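Wekia Kitchen Sim Pack
Simulated kitchen tasks for robot arm training and testing
By Jasach

Overview | What you get | Specs | Licence and pricing | Support | Notes from users

Version 2 is out. Page updated September 4, 2022. Old v1 docs still on the downloads tab if you need them.

Wekia is a ready-built kitchen for people working on pick and place with food. Runs on your own machine. No cloud account, no dongle. Load a layout, load an arm, start a task, log everything. If you've been building counters and sinks by hand in a modelling program you know how many weeks that eats.

Started as an in-house tool at Jasach. Ximeng Xiong built the first layouts for our own grasping tests, then a couple of labs asked for a copy, then a few more. So now it's a product with a price and a manual. Manual is still a bit thin in chapter 4, working on it.

What you get

- 70 kitchen layouts. Galley, island, L-shape, plus a few commercial prep lines
- 286 objects, food and cookware. Raw meat, fruit, veg, pans, trays, canisters
- 2,000 scripted start states, so every run can be repeated from the same seed
- Task editor (plain text files, no special software)
- Scoring tool with CSV export
- Sedel bridge, for sending the same commands to a real arm later

Objects all have collision shapes done by hand. Not auto-generated hulls. Makes a big difference with anything that has a lip or a rim, where the old hulls used to fill in the hollow and the gripper would bounce off thin air.

What's new in v2

Sorting tasks. Most asked for by a mile. Pick an item off one tray, put it on another, leave the rest alone. You set the rule in the task file: by type, by colour, by size, or just a list of names. Scorer checks where each item ends up and whether anything else got nudged along the way. The nudge limit is yours to set, default is pretty strict.

Shinier stuff behaves better. Metal and polished stone used to blow out under the bright light presets and v1 users complained, fairly. Reworked the materials from scratch in August.

Layout files are smaller. Load times down too. Your v1 task files will still open but the gripper offset field has been renamed, so check that before you run a big batch overnight. (Ask Ikhsan how he knows.)

Object swap. Change a tomato for a lemon or a steak for a chop without touching the rest of the task. Handy for testing if your policy has learned the food or only the position.

Working with meat and soft items

Gets its own section becuase we get so many emails on it. Raw cuts in Wekia are rigid by default. Soft mode is there, switch it on per object, and it costs you speed. Our advice is train rigid, test soft. Lanying Wan ran her whole tray sorting set that way and only switched soft mode on for the final evaluation.

Grip force is logged at every step. Long flat cuts are the hard ones: if you pinch near one end the far end drags across the tray floor and the scorer marks it as a contact. Set your grasp point near the middle, or turn on drag tolerance in the task file. Small cuts with a bone edge, easier. 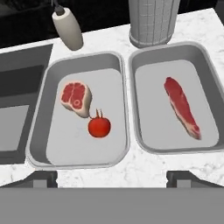

Tray position can be fixed or randomised. With randomise on, both trays shift and turn a little on each reset, inside limits you pick. Keep the limits modest on the sink layouts. A tray that lands half over the basin is a legal start state as far as the software is concerned, and your arm will try it anyway.

Specs

Platform: Linux and Windows. Mac not supported, sorry
Graphics card: dedicated card strongly recommended
Arms included: three single arms, one dual
Grippers: parallel jaw, suction, or import your own
Camera views: overhead, front, wrist, or free placement
Output: colour, depth, segmentation masks, joint states, contact log
Task file format: plain text

Licence and pricing

Single lab licence: $852 Canadian, one-time. Covers every machine in the lab. Students of the lab included, no extra seats to buy.
Updates: free for all of version 2.
Commercial licence: email for a quote, depends on the size of the team.
Trial: one layout, a handful of objects, no time limit. No scoring tool in the trial.

Invoices go out by email. Purchase orders fine, just put the lab name on it please, not only the univeristy.

Support

Email support is Xuelian Fan and Ikhsan Lau. Send the log file and the task file with your first message, saves a round trip. Bugs in the Sedel bridge go to the same address. If it's a crash on startup, update the graphics driver first.

Notes from users

"Swapped our home-made counter for Wekia and got our evaluation running the same week. Sorting score is stricter than ours was, our numbers dropped, fair enough." Štefánia Krajčí, Meng

"Wish there were more dishes. Meat and veg are great. Crockery is a bit sparse." Lanying Wan

More crockery is on the list for the next update. Bowls first, then mugs.

Download trial | Request a quote | Release notes | Contact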